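Störung am Greifer der Zelle Endel: Kraftbegrenzung nicht wirksam

Mittwoch, 10. Februar 2021

Seit Oktober betreibe ich die Versuchszelle Endel, über deren Aufbau an dieser Stelle bereits berichtet wurde. Nachfolgend dokumentiere ich eine Störung, die zur vorläufigen Stilllegung des Dauerlaufs geführt hat.

In Zyklus 674 überschritt die Fügekraft den eingestellten Grenzwert, ohne dass die Steuerung den Schutzhalt auslöste. Der Arm drückte weiter nach unten, bis ich den Not-Halt betätigte. Personen befanden sich nicht im Arbeitsraum.
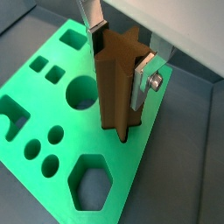

Die Auswertung der Protokolldatei ergab, dass die Kraftüberwachung nach einem Neustart der Software Wendodon auf die Werkseinstellung zurückgefallen war. Eine Warnmeldung wurde nicht ausgegeben. Besonders empfindlich reagiert der Prozess beim braunen Sternprisma: Fünf Spitzen müssen in die Öffnung der grünen Platte finden, und bereits eine geringe Verdrehung zwischen den beiden Metallfingern genügt, damit eine Kante aufsetzt. Bei der runden Öffnung daneben spielt die Verdrehung keine Rolle, weshalb der Fehler mit dem Zylinder allein vermutlich unentdeckt geblieben wäre.

Tamara Karpenko hat den Vorgang anhand meiner Daten geprüft und kommt zum selben Ergebnis. Der Hersteller Sternico wurde schriftlich informiert; eine Stellungnahme steht aus.

Bis auf Weiteres gelten folgende Festlegungen:

Die Grenzwerte werden nach jedem Neustart ausgelesen und mit dem Sollwert verglichen.

Die Verfahrgeschwindigkeit beim Fügen bleibt reduziert.

Der Dauerlauf ohne Aufsicht ist ausgesetzt.

Ein externes Sicherheitsrelais von Boersma ist bestellt. Den Schaltplan veröffentliche ich nach der Abnahme.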